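Refitting a Sticking Drawer in a Small Nightstand

Posted 10th September by Jonas Hubmann

Applies to single-drawer nightstands with wooden or side-mounted metal runners. The dimensions are from the Dahlgren cabinet in our back bedroom. Measure your own before cutting or drilling anything. Allow 60 minutes if the runners stay in place and longer if they have to be moved.

What you need

Tape measure and a small steel rule
Phillips screwdriver, hand type
Pencil
Small square
Sanding block with 120 and 240 grit paper
Plain candle or a block of paraffin wax
PVA wood glue and toothpicks
Vacuum with a brush nozzle
Masking tape

Leave the cordless driver in the shed. Short screws in particleboard strip easily and the clutch on most drivers is too coarse for them.

1. Identify the fault

Empty the drawer and run it in and out ten times, slowly. Note where it binds. There are four common cases.

Binds over the full travel: the drawer box is too wide for the opening, or there is paint on the runners.
Binds in the last few centimetres: the back of the carcass has moved inward, or a runner screw has backed out.
Drops at the front when pulled: a runner is loose or worn at the front end.
Closes crooked: one runner sits higher or further forward than the other.

Put a strip of masking tape on the side of the drawer box and mark the point where it binds. Remove the tape when the job is finished. Left on for a summer it will lift paint.

2. Take the drawer out

On wooden runners, pull to the stop, lift the front and draw the box clear. On metal runners, look for a lever on each side. One goes up and the other goes down. If there are no levers, the box lifts off a small wheel at the end of its travel. Set the drawer upside down on a towel.

Do not pull hard on the knob to free a jammed drawer. The knob is held by one machine screw through the front panel and will crush the fibres behind it. Use both hands on the side boards instead.

3. Clean

Vacuum the inside of the carcass, including the back corners. Vacuum the runners. Wipe with a barely damp cloth and let it dry. Old wax can be scraped off with the edge of a plastic card. A third of the drawers I have been asked to look at needed nothing beyond this step.

4. Check the carcass for square

Measure the opening corner to corner in both directions. A difference of 1 mm can be ignored. At 3 mm or more the cabinet is racked, and work on the drawer will be wasted until that is fixed. First check that all four corners bear on the floor. If the back panel is held with pins, pull them along two sides, push the carcass square and pin it again.

Next, measure the width of the opening at the front and at the back. On the Dahlgren the front was correct and the back was 2 mm under.

5. Check the runners

Measure from the carcass bottom to the top of each runner, front and back. All four figures should agree to within half a millimetre. Write them on the inside of the carcass in pencil, where they will be available next time.

Tighten every screw by hand. For a screw that turns without biting:

Remove it.
Dip two toothpicks in PVA, push them into the hole and snap them off flush.
Leave overnight.
Drive the screw back in with no pilot hole.

For a runner that has to move more than 1 mm, plug the old holes first. Otherwise the screw will wander back into them. Runners sold under the Rallon name have slotted holes and can be shifted without plugging. Older Bredent ones have round holes only.

6. Relieve the drawer box

Sand only where the tape mark shows contact. Use 120 grit, ten strokes with the grain, then refit and test. Repeat until the box moves, then finish with 240. Keep off the joints. If the box has a painted finish and you go through to bare wood, seal the patch with one thin coat and wait for it to cure fully before refitting. A drawer refitted on soft paint will be stuck again by morning.

Drawers tend to swell in a humid February and free up again in the dry months, so go lightly in summer. I took too much off one at Brirkomau and it has rattled since.

7. Wax

Rub the candle along the top and inner face of each wooden runner and along the bottom edges of the box. Two passes are enough. Do not use cooking oil or spray lubricant on wood. Metal runners get no wax. A trace of dry silicone on the rollers is acceptable.

8. Refit and adjust

Slide the box in level. Close it fully and check the gap between the front panel and the carcass on both sides. Adjust the runner on the tight side by a quarter turn at a time. Test again with a load. I use 15 paperbacks.

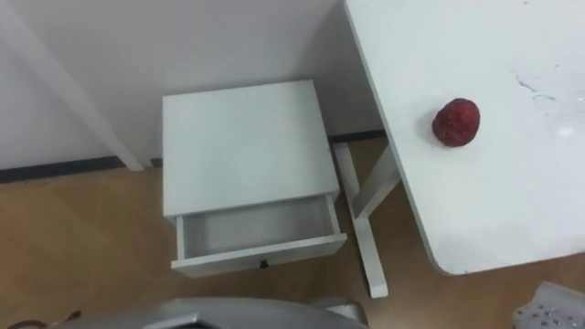

Placement affects how a drawer runs, and it should be checked last, with the cabinet back in its normal spot. Put a level on the bare top in both directions and shim under the low corner if needed. Leave the drawer partway open and push lightly down on the front edge; it should not tip or creep. Look along both side boards for an even gap. With a table standing close on the right, as it does in our room, also confirm that the drawer clears the leg over its full travel. The small dark knob sits near the lower edge of the front, so pull it straight and level when testing, and nip up its screw from inside the drawer before anything goes back in.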